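Ticket 373
Product: Ernari oval wicker basket, reddish-brown
Category: Homeware / fit and use
Status: Closed
Opened: 20 December 2023

Customer message

I bought the Ernari oval basket from your shop in September to keep salad vegetables in on the worktop. Two problems.

First, a full-length cucumber won't lie flat in it. It goes in at a slant with one end up on the braided rim, and when I take anything else out it rolls over the side. The listing said "suitable for fruit and vegetables" so I expected it to take a cucumber.

Second, the basket rocks. If I press on one end of the rim the other end lifts. It didn't do this when it was new.

I have the round light blue plate from the Smadi range as well and have been using that for the cucumber in the meantime. I would like to know if the basket is faulty or if there is a longer one.

Support reply 1

Thank you for getting in touch. The oval basket is sold in one size only, so we can't offer a longer one in the same weave. A cucumber that is longer than the inside of the base will always ride up on the rim, and we don't class that as a fault. We have asked the web team to look at the wording on the listing.

The rocking is a separate matter. Please try the following and let us know the result.

1. Empty the basket and turn it upside down on a flat surface. Look along the bottom for any cane end standing proud of the rest.
2. Turn it the right way up and press each end of the rim in turn. Note which end lifts.
3. Move the basket to a different surface and repeat. Tiled worktops are often uneven at the grout lines.
4. Tell us how it has been cleaned, and whether it has been kept near a radiator or a kettle.

Could you also send a photo of the basket and the plate next to each other, with the cucumber, so we can compare the sizes?

Customer message

Photo attached.
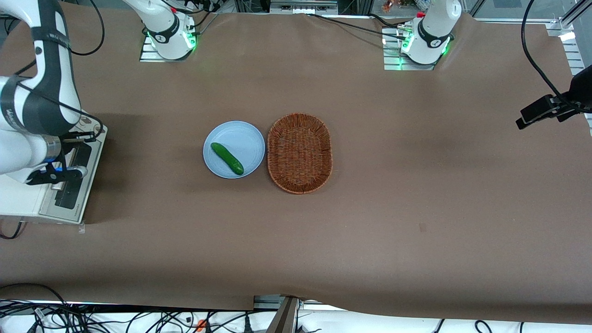

I did the checks in order. No cane ends sticking out. The end that lifts is always the same one. It rocks on the worktop and on the dining table, so it isn't the tiles. It was kept next to the kettle until last week. I have washed it in the sink twice and left it to drain on the rack.

The cucumber fits on the plate corner to corner, if a round plate had corners. I don't mind leaving it there, but I would still like the basket to stand level for the tomatoes.

Support reply 2

Thank you, the photo is clear. The plate takes the cucumber on the diagonal, and we would carry on using it for that. The basket is slightly longer than the plate is wide, but the sides slope in towards the base, so there is less room at the bottom than at the rim.

Washing in the sink and steam from the kettle are the likely cause of the rocking. To flatten the base, wipe the underside with a damp cloth, stand the basket on a towel, put a bag of sugar or flour in the bottom and leave it overnight. Remove the weight and let it dry in the room for a full day. After that, clean with a dry brush only.

Customer message

Did as above with a bag of flour. It stands level now. Tomatoes and peppers in the basket, cucumber on the plate. You can close this.

Internal note

Resolved without return. Listing text passed to web team: add inside base length, remove "vegetables" or change to "small vegetables". Add the flour bag method to the care page for Ernari baskets.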